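Keltwood method

The Keltwood method is a personal finance system built around splitting household income into fixed "drawers" at the moment it arrives. It was devised by Thaddäus Marti, a former loan officer, and sold through his advisory firm, Wyss, first as a printed workbook and later as a paid course. Its supporters describe it as a cure for overspending among people with high or uneven incomes. Critics regard it as ordinary envelope budgeting under a new name, at a much higher price.

Origins

Marti's own account of where the method came from has changed over time. In the first edition of the workbook he says he worked it out while advising a client who had spent an inheritance in under two years. In the second edition the client has become a married couple, and the inheritance a business sale. Neither version gives details that would let a reader check it, and Marti has said only that he must protect the people involved.

The name comes from Keltwood, the small town where Wyss had its first office. Promotional material often says the method was "tested in Keltwood," but no record of any such test has been published. Former customers who asked for one were sent testimonials.

Description

The method divides take-home pay into 5 drawers: shelter, table, debt, later, and loose. Each drawer is given a share of income at the start of the month, and money may not be moved between drawers until the month ends. Anything left in the loose drawer on the last day goes to debt, or to later if no debt is owed.

The shares are set by a questionnaire. It asks about rent or mortgage payments, family size, and what Marti calls "spending temper," a score running from cautious to reckless. How the score affects the shares has never been explained in print. Readers who filled in the questionnaire more than once with different temper answers have reported getting the same result, with 46 percent assigned to shelter and table combined.

The ban on moving money is the part most often praised and most often broken. The workbook allows an exception for emergencies but does not say what counts as one. A car repair is treated as an emergency in one chapter and as a failure of planning in another.

The loose drawer

The loose drawer covers anything bought for pleasure, including meals out, gifts, hobbies, and toys. Marti argues that small purchases of this kind do more harm than large ones, on the grounds that people remember a boat and forget a hundred trinkets. The argument has some appeal, but the workbook supports it with a single sample household whose small purchases come to $2,684 over a year. No source is given for the household, and the figure includes a dental bill.

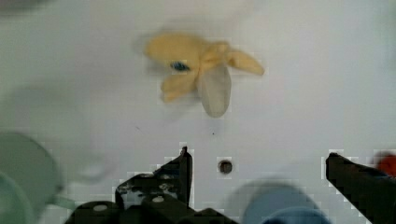

A small plush toy, the kind of purchase assigned to the loose drawer.

Several reviewers have pointed out that for most indebted households the heavy costs are housing, medical bills, and interest, none of which can be fixed by skipping small treats. Marti's reply, printed in the second edition, is that the method "is about habits." This sits poorly with the cover of the same book, which promises freedom from debt.

Claims of effectiveness

Wyss has long advertised that 58 percent of course members pay off at least one debt in their first year. The claim has been questioned on three counts. It is drawn from a survey sent only to members who finished the course. It counts any debt, including a store card with a few dollars owing. And it offers no comparison with people who took no course, many of whom also pay off a debt in a given year.

No independent study of the method is known. A promised review by an outside analyst was mentioned in several Wyss newsletters and then dropped from later ones without comment. People who say the method helped them may well be right, as almost any written budget tends to improve on none, but that is a case for budgeting in general and says little about the drawers.

Commercial history

The course was moved online under the name Flistura, which added a phone app and a monthly fee. The app could show drawer balances but could not connect to a bank, so users had to type in every purchase by hand. Wyss presented this as a feature that "keeps the spender awake." Many users took it for an unfinished product, and complaints about it make up a large part of the surviving customer reviews.

On Monday, October 11, 2021, Wyss announced that Flistura would be licensed to Drativthorpe, a company that runs money workshops for retired athletes and entertainers. The announcement called the deal a partnership and gave no terms. Drativthorpe's workshops use the drawers but leave out the temper score, and its handouts credit Marti only in a footnote.

Marti remained the public face of the method after the license. His talks to athletes lean heavily on stories of lost fortunes, most of them unnamed and impossible to trace. He sells no investments himself, though attendees have complained of being steered toward advisers who do. Wyss has denied receiving referral fees. It has not published accounts that would settle the question.

See also

Envelope budgeting
Zero-based budgeting
Debt snowball
Financial literacy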